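Tramel two-arm bench kit: worth the money for tidying and clean-up tasks?

Posted in Automation & Small Robots, 30 Apr 2024
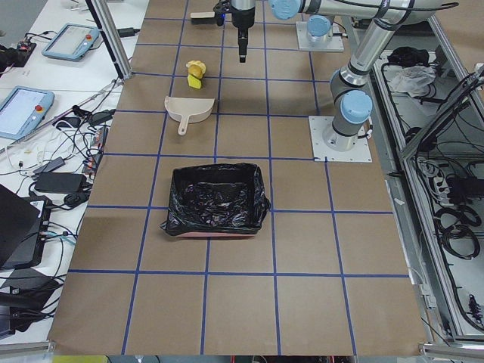 The two-arm setup with the grid laid out, bin and dustpan in place.

stinbridge_shed

I'm looking at the Tramel two-arm bench kit for a small workshop. The quote I have is for both arms, two teach pendants, one two-finger gripper and the base plates, with the table left to me. A second gripper is $1,386 on top of that, and there's a support plan at $393 a year.

The work would be light: picking up small bits, dropping rubbish in a lined bin, and eventually using a brush and dustpan together. I've done some programming on a single arm at my last job but never two at once.

What I'd like to know is whether the kit is ready to go when it arrives, whether the tape grid is worth copying, and whether I need the second gripper from the start. I'd also like to hear from anyone who has paid for the support plan. The dealer in Busley is helpful but he only sells the things, he doesn't run one.

Emerson Arruda

We've had the same kit since last June, so I can answer most of this.

It isn't ready to go. The arms arrive tested, but you bolt down the plates yourself and the table has to be stiff. Our first one was an old packing bench and it wobbled every time an arm stopped quickly. We lost 2 days to that before we gave up and built a proper frame. Check the bolt pattern against the drawing before you drill, and put both arms on before you tighten anything fully.

The grid is worth doing. Kraft paper and dark tape cost next to nothing, and you can write your start positions down as cells, so whoever sets up the next run puts the bin and the dustpan back in the same spot. Tape both directions. Ours went on crooked the first time and I had to pull it all up, so snap a chalk line first. Replace the paper when it starts to lift, because the fingertips will catch it.

On the bin: black bags are harder than they look. The cameras we use have trouble with the shiny creases, and a loose bag edge will fold over whatever you're dropping in. We tuck the bag down hard over the rim. A matte liner was better again, but the only ones I could find were the wrong size.

You can start with one gripper if you're only picking and dropping. For brush and dustpan you'll want both. One arm has to hold the pan steady while the other sweeps, and clamping the pan to the table only teaches you half the job. Thin handles are also fiddly with two fingers — I'd wrap them in foam tape.

Plan your cables before the pendants go on the desk. Two pendants, power bricks, a laptop and the power boards add up fast, and the leads supplied are longer than you need. Keep both emergency stops where you can reach them without leaning over anything.

changofthenorth

Don't bother with the support plan. I paid for it and used it once, took them 19 days to get back to me about a pendant that wouldn't pair. Turned out to be the network cable.

Arms are good though. Quiet.

Emerson Arruda

Fair enough, our experience was better than that. We had a joint cover replaced under the plan and it came within the week. I'd take it for the first year while you're learning and then drop it. Ask the dealer whether software updates are included without it, as they were when we bought ours but the terms may have changed.

stinbridge_shed

Thanks both. I'll price up a steel frame for the table first and ask Busley about the updates. Leaning towards ordering the second gripper with the kit so I only pay freight once. Emerson, if you still have the drawing for your frame I'd be glad of a copy.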